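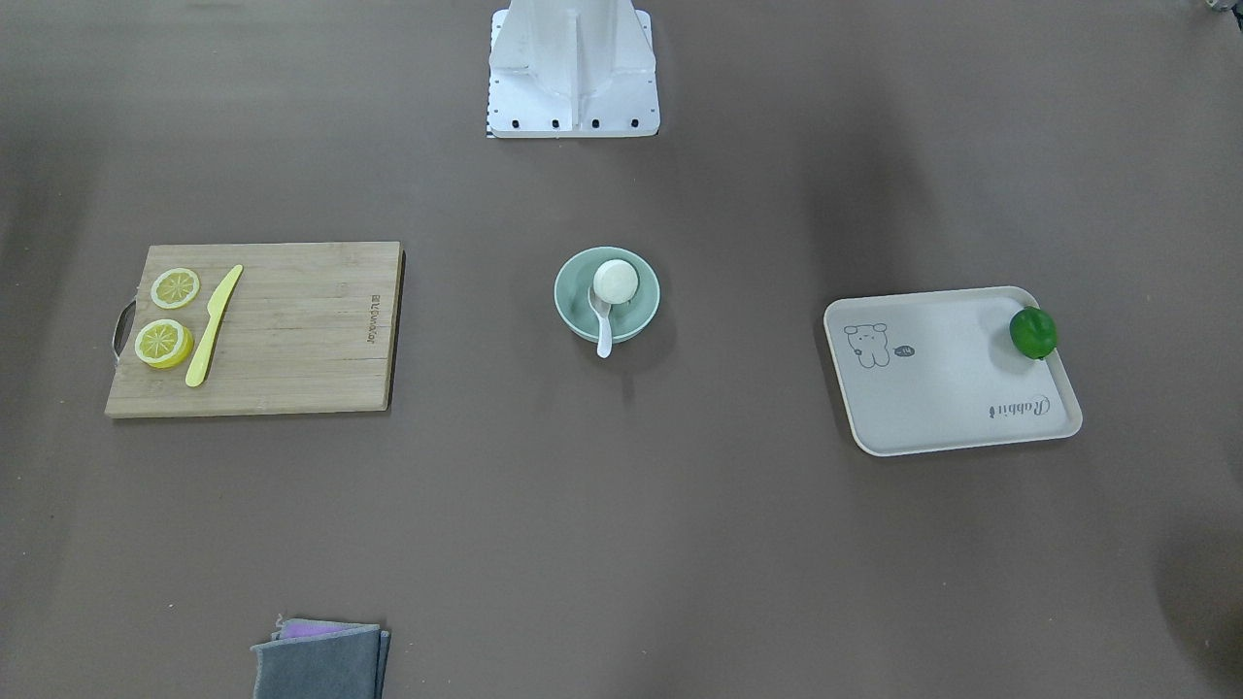 Drucken | Per E-Mail senden
Lesezeit: 8 Minuten
Suchbegriff eingeben Suchen

4.2 Versuchsaufbau und Aufgabensatz

Untersucht wurde das Tischpaket Omau der Firma Stinlow, das als Komplettangebot aus Roboter, Steuerrechner und Einrichtungsdienst vertrieben wird. Die Einrichtung übernahm der Dienstleister Ediva. Sie dauerte von Friday-Lieferung bis Abnahme einen Arbeitstag und umfasste das Verschrauben der Basis, die Kalibrierung und eine kurze Einweisung.

Abb. 3: Arbeitsfläche mit Roboterbasis (oben), Schneidebrett mit Zitronenscheiben und Messer, Schale mit Löffel, Tablett sowie gefalteten Tüchern am unteren Rand.

Der Aufgabensatz besteht aus neun Küchenaufgaben, darunter das Umsetzen von Lebensmitteln zwischen Brett, Schale und Tablett. Jede Aufgabe wurde 20-mal ausgeführt. Die Gegenstände stammen aus dem Handel und wurden nicht markiert oder verändert. Dünne, flach aufliegende Teile wie die Scheiben in Abb. 3 stellen andere Anforderungen an das Greifen als ein rundes Brötchen – der Hersteller macht dazu im Handbuch keine Angaben.

Als Fehlversuch galt jeder Durchgang, in dem ein Gegenstand vom Tisch fiel oder von Hand nachgesetzt werden musste. Die Bewertung erfolgte nach dem Protokoll von Prasertsri; in Zweifelsfällen entschied Chutima Chareonsuk anhand der Aufzeichnung. Softwareaktualisierungen, die der Anbieter im Februar bereitstellte, wurden nicht mehr eingespielt. Die Kosten des Wartungsvertrags werden in Abschnitt 5 getrennt ausgewiesen.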